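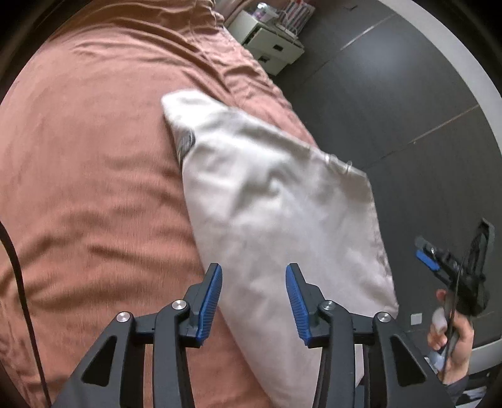
White cloth on an orange bed cover, with two hand-held grippers.

Cellatum is often asked whether a machine can make a bed or fold the laundry yet. Our answer this September is: in part, and slowly. A short thread follows. (1/6)

Cloth remains the hard case. A cup keeps its shape when it is lifted. A sheet has a new shape after every touch, and a wrinkle can look very much like an edge. (2/6)

In our Lasatik trials, the software picked up a flat cloth by a corner in 70 of 100 attempts. It completed a full fold in 30. We do not regard either figure as ready for the home. (3/6)
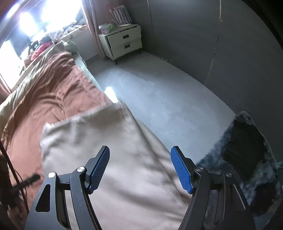
Beige sheet with one corner folded back, beside the bed.

Iason Dimitriou, who leads the trials, notes that finding the corner takes the software more than 9 seconds. Most people do it without looking. (4/6)

Shop-floor work is further along. At Fakovton, bins and parts stay where they are put, and the same software needs far less help. Bedrooms offer no such order. (5/6)

Eftychia Chrysikopoulos will present the full results at the Alexiou meeting on Saturday, September 26, 2020. Written questions may be sent as replies to this thread. (6/6)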